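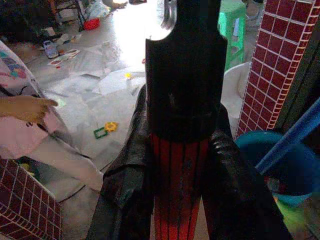
February, 6.40 a.m.

Second session with the 425 mm kite spar. The replacement came from Livard in a cardboard tube, straight to within a millimetre over its length, so the bow in the old one was mine and not the factory's. I had stored it leaning in the shed beside the water heater. The new one is lying flat on the top shelf.

Wind light from the southwest, steady enough at the Pelline oval once I got clear of the change rooms. The turbulence off that roof reaches further than I had allowed for. Launched from the far goal square and got the kite up on the second attempt. Bridle set one knot forward of standard. It climbed well but would not hold a turn to the left, and after the third spin I brought it down and moved the left tow point back by half a knot. Better. Still a slow drift at the edge of the window, which I put down to line length.

Measured both lines when I got home. The left was 238 cm on the leader section and the right was 241. Re-tied the right and stretched the pair together off the fence post, then checked again. Equal now. I should have done this before the bridle, as I have now changed two things and can't say which one fixed the turn. Put the tow point back to standard for next time.

Notes on the older kites while I had the box open. The Cheung delta has a worn pocket at the nose and needs a patch of heavier cloth, colour not important. The Druna is the one I learned on and it flies as badly as ever. The sail has stretched along the trailing edge and it hums above a moderate breeze. I could put a leech line in it. I won't sell it — the price on the back of the packet is still legible and nobody would pay that now.

Line log stands at 2,481 minutes since I started keeping it. I had expected more. Winter accounts for the gap, and the weeks with the sore wrist.

To buy: ferrules, two, to suit the new spar. Ripstop tape. A 600 g bag of sand for the ground stake, or fill one of the old ones from the beach.

Forecast is for stronger wind by late afternoon. Will take the small kite and the short lines, and leave the bridle alone.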